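Evening course, Mernov Language Centre, Garrido Room
Tutor: Tamara Karpenko
Notes for session 4, 09/06/2021

# Word stress: where the weight falls

Last time we finished on syllables, and most of you were clapping them out very happily by the end, so we can go straight on to the part I love best. Once a word has two syllables or more, one of them gets more weight than the others. It's a bit louder, a bit longer, often higher in pitch, and its vowel is said in full. We call it the stressed syllable. In these notes I write it in capitals: TA-ble, ba-NA-na, un-der-STAND.

You've been hearing stress all your lives, even if you have never had a name for it. Say "banana" with the weight on the first syllable (BA-na-na) and it sounds like a different fruit! Listeners lean on stress very heavily. If a learner gets one vowel slightly wrong in "photography" we usually follow without any trouble, but if the stress lands in the wrong place we may need to hear the whole sentence again.

Dictionaries show stress with a small raised mark before the stressed syllable: /bəˈnɑːnə/. Some older ones put the mark after it, so have a look at the front pages of yours before you trust it. A low mark (ˌ) shows a second, lighter stress, as in /ˌʌndəˈstænd/. We'll only worry about the high one tonight.

## Hearing it for yourself

Three ways in. People differ a lot in which one works, so try them all.

- **Humming.** Hum the word with your mouth closed. "Tomato" comes out as mm-MMM-mm. The consonants vanish and the tune is left.
- **Calling the dog.** Pretend the word is the name of a dog at the far end of a field. The syllable you stretch is the stressed one. "Computer" becomes com-PUUU-ter. (Yes, in class. Yes, all of us.)
- **The elastic band.** Hold one between your thumbs and pull it wider on the heavy syllable. This is lovely for children and just as good for grown-ups who say they have no ear.

Don't tap the table evenly for each syllable, as we did last time. Even tapping hides exactly what we are now listening for.

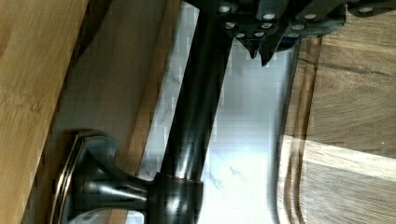

## Two-syllable words

There is a strong leaning here, and it covers a great deal of everyday speech.

**Nouns and adjectives** mostly take stress on the first syllable: WIN-dow, TA-ble, KETT-le, HAP-py, CLE-ver, YELL-ow.

**Verbs** are more mixed, but plenty take it on the second: be-GIN, for-GET, de-CIDE, re-LAX. There are many first-syllable verbs too (OP-en, FOLL-ow, AN-swer), so treat this as a lean and check when in doubt. Nouns have their rebels as well: ho-TEL, ma-CHINE, gui-TAR, bal-LOON. A good few of these came to us from French, and they have kept their weight at the end.

Then there are the pairs, which I could talk about all evening. Same spelling, different stress, different job:

| Noun | Verb |
|---|---|
| a RE-cord | to re-CORD |
| a PRE-sent | to pre-SENT |
| an OB-ject | to ob-JECT |
| an IN-crease | to in-CREASE |
| a RE-bel | to re-BEL |
| a PER-mit | to per-MIT |

Read these aloud in sentences. "They gave her a PRE-sent when she came to pre-SENT the prize." Notice that the vowels shift too. In the verb "present", the first syllable shrinks to something like "pri". Stress and vowel quality move together, and I'll come back to that when we get to schwa.

Not every noun and verb pair behaves like this. "Answer", "visit" and "travel" keep the same stress in both jobs.

## Compounds

A compound is two words that have teamed up to name one thing. It may be written as one word, with a hyphen or with a gap, and the spelling tells you very little about the stress. The usual pattern puts the main weight on the first part: BLACK-bird, TEA-spoon, BUS stop, SWIM-ming pool.
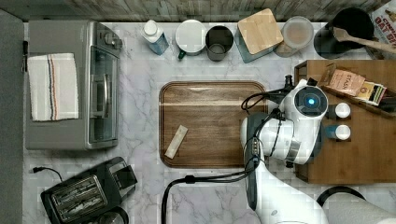

Compound stress does a real job of work, because it can be the only thing separating a name from a plain description. A GREEN-house is where you grow tomatoes; a green HOUSE has been painted green. Kitchens are full of useful practice for this. The wooden board on the worktop is a CUT-ting board, weight at the front, and the appliance with the striped cloth over it is a TOAST-er oven, again with the front part winning. The cloth itself is a KITCH-en towel. But as soon as you describe it as a white TOWEL, with an ordinary adjective in front, the weight slides to the second word. Go round your own home naming things aloud and you'll find dozens.

Some compounds break the pattern, and food is the great offender. When the first part says what the dish is made of, the second part usually gets the main stress: apple PIE, chicken SOUP, cheese SANDwich. And then "cake" and "juice" go back the other way, so we say CHOC-olate cake and OR-ange juice. I have no tidy reason to give you! Learn these as you meet them.

Street names have a little rule of their own. Anything ending in "Street" is stressed on the name, and everything else is stressed on the last word: PRANIER Street, but Pranier ROAD, Pranier LANE, Pranier AVenue. Try it with streets near you. It works beautifully.

## Longer words: look at the ending

With three syllables or more, look at the tail of the word first. Certain endings pull the stress to a fixed place, and once you know them you can say a long word you've never met before.

**Stress on the syllable just before the ending**

- *-tion, -sion*: sta-TION won't do, it's STA-tion; in-vi-TA-tion; de-CI-sion
- *-ic*: fan-TAS-tic, ter-RIF-ic, e-lec-TRON-ic
- *-ity*: a-BIL-i-ty, e-lec-TRI-ci-ty
- *-ian*: mu-SI-cian, li-BRA-ri-an

(ARAB-ic is wrong in the same interesting way that a-RAB-ic is: the usual form is A-ra-bic, one of a handful of *-ic* words that ignore the rule. POL-i-tics and A-rith-me-tic, the noun, need checking too. We'll look at these together.)

**Stress on the ending itself**

- *-ee*: em-ploy-EE, ref-er-EE (but com-MIT-tee and COFF-ee)
- *-eer*: en-gi-NEER, vol-un-TEER
- *-ese*: Jap-an-ESE, Chi-NESE

**Endings that leave the stress alone**

- *-ness, -ful, -less, -ly, -er, -ing*: HAP-py, HAP-pi-ness; BEAU-ty, BEAU-ti-ful; WON-der, WON-der-ing

My favourite family of all is this one. Watch the weight travel:

> PHO-to-graph
> pho-TOG-ra-phy
> pho-to-GRAPH-ic

Say the three lines quickly, over and over, until the movement feels like a tune. It's a super warm-up for any class.
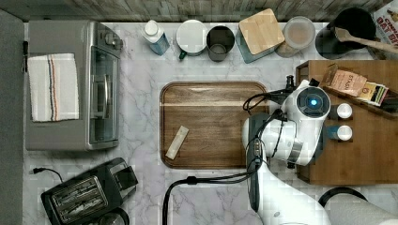 The vowels in that family are well worth a second listen. In "photograph" the first *o* is full and round, as in "go". In "photography" it has faded to a small grunt, "fuh", and the second *o*, which was the weak one before, has woken up to say its name clearly.

## The weak syllables and schwa

That small grunt is called schwa, written /ə/. It's the commonest vowel sound in spoken English, and any vowel letter can spell it:

- *a* in **a**bout
- *e* in tak**e**n
- *i* in penc**i**l (for many speakers)
- *o* in lem**o**n
- *u* in s**u**pply

Schwa is hardly ever found in a stressed syllable in standard southern British speech, and this gives you a handy check. If you hear a schwa, the stress is somewhere else.

It also explains a good many spelling troubles. A child who writes "lemmen" or "seperate" has listened perfectly well; the weak vowel gives no clue to its letter. A related word will sometimes help. You can't hear the second vowel of "definite" very clearly, but "finite" shows you the *i* at once.

Weak vowels don't all become schwa. The ending of "happy" and the first syllable of "begin" usually have a short *i* kind of sound.

## A made-up word to play with

Write **Gridura** on the board and ask people to read it out. Most English speakers go for gri-DU-ra straight away, and many of them turn the last *a* into a schwa without noticing. Where does that come from? They've borrowed the tune of words they know, such as ba-NA-na and pa-GO-da. Now try GRI-du-ra with the same group and listen to how the *u* shrinks. I find this thrilling every single time.

## Before next session

Read through the word list at the back of your folder. It has 38 entries, and I'd like you to mark the stressed syllable on each one in pencil, humming first and using the dictionary second. Mark with a dot above the vowel, please, so we all match.

Record yourself talking for 60 seconds about your journey here, on your phone or whatever you have. Play it back once for the meaning and once for the stress only, and jot down any word of three syllables or more. Bring your jottings; the recording can stay private.

Next time we put words into sentences, where whole words go weak and "and" turns into "n". If you missed the April session on syllables, the notes are in the blue tray by the door.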